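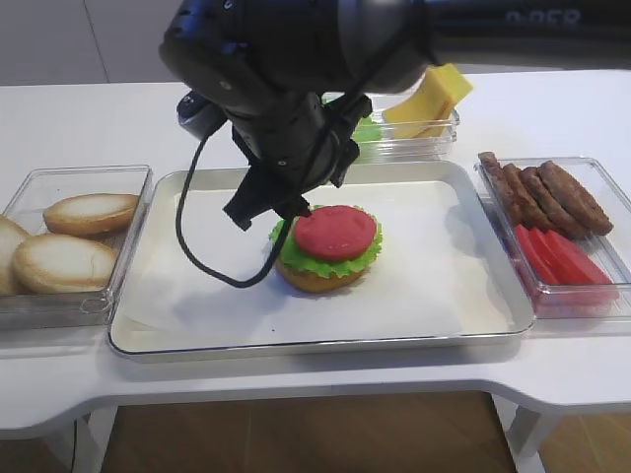 Photo: Usha Pillai

Burger stacking, part 3: relabeling by stage

15 October 2023

The last post ended with a policy that could place any single ingredient and could not reliably finish a burger. The failure was mostly one of ordering. After lettuce and tomato it would sometimes go back for a second tomato, with the patties in the same container a short reach away.

We had 209 demonstrations at that point, all teleoperated, all full builds from bottom bun to top bun. I trained on them end to end with a single image input and no task state. Murali Iyengar suggested splitting each demonstration at gripper release and giving every segment a stage index from 1 to 6. The index goes in as a learned embedding next to the joint positions. A small classifier called Kuron predicts it at run time from the tray view and updates only when the gripper is open.

Splitting was automatic except for 114 segments where the fingers opened twice on the same piece. I fixed those by hand, which took two evenings and is the part I would script next time.

Results so far: the repeated tomato is gone in every run I have logged since the change. Overall completion is better but I don't want to quote a rate until the baseline is rerun with the containers in their current positions. The old runs had the cheese on the other side.

What still fails is the patty pick. The patties stand on edge and lean on each other, and a two-finger grasp that comes in slightly off takes the neighbor too. Kuron does not help with this - it sees the stack, and the problem is in the container. Augmenting the patty segments with 1,000 shifted crops made no difference I could measure.

Next is a separate wrist view for the pick segments only. Code for the splitter is in the Jullen repo under tools, config files included.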